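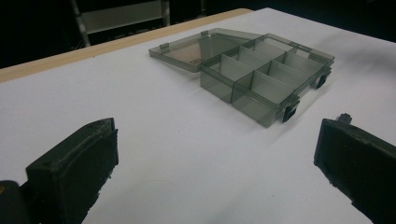

Hélène Chisholm charges $1771 to put a household in order, and she would like it known that this covers follow-up. "People see the number and think I fold their socks," she says. "I don't touch the socks."

I went to see her in Cosisska because three people in my office had hired someone like her in the past year, and all three still couldn't find a stapler. She has been at it for 19 years, the last five of them under the name Wiltosach. I asked whether any of it lasts.

"It lasts if they want it to," she said. I said that sounded like something a diet book would say. She laughed, a little less than I'd hoped.

Her method, which she calls a reset, takes two days. Everything comes out of one room and goes on the floor, and the owner has to say out loud what each thing is for. Chisholm believes in the saying out loud. She couldn't point me to any proof that it works, though she had plenty of stories, most of them about garages.
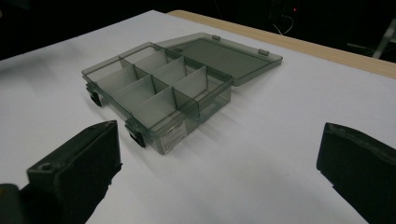 What does she make of the argument that storage is the problem? That a person with too much stuff buys bins, and then has too much stuff and bins? "I agree with it," she said, which surprised me until I remembered that her website sells a drawer set. When I brought that up she said the drawer set was her business partner's idea and that it "barely moves."

Ketsara Wannasri was a client two years ago and agreed to talk to me by phone. She has no complaints about Chisholm, whom she likes. The kitchen held up until the holidays. "Then my sister stayed with us and it went back to how it was," she said. "Not all of it. The spices are still good." Would she pay for it again? A long pause. "I'd pay for the spices."

I read that back to Chisholm, who took it well. "Spices are hard," she said. She doesn't keep track of how many homes slide back, and doesn't see how she could – "I'm not going to go knocking on doors." I think a phone call would do it.
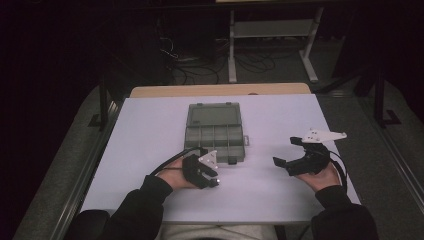 A divided organizer box with the lid shut.

She is adding a second package in May, shorter and cheaper, for people who only want one closet done. I asked if one closet was enough to change how somebody lives. "No," she said. "But they'd have a closet."

Related
Cruzado Street lots: who is parking there?
Is the Wumitz mattress trial really free?
13 letters about our leaf blower column
What your storage unit costs after year one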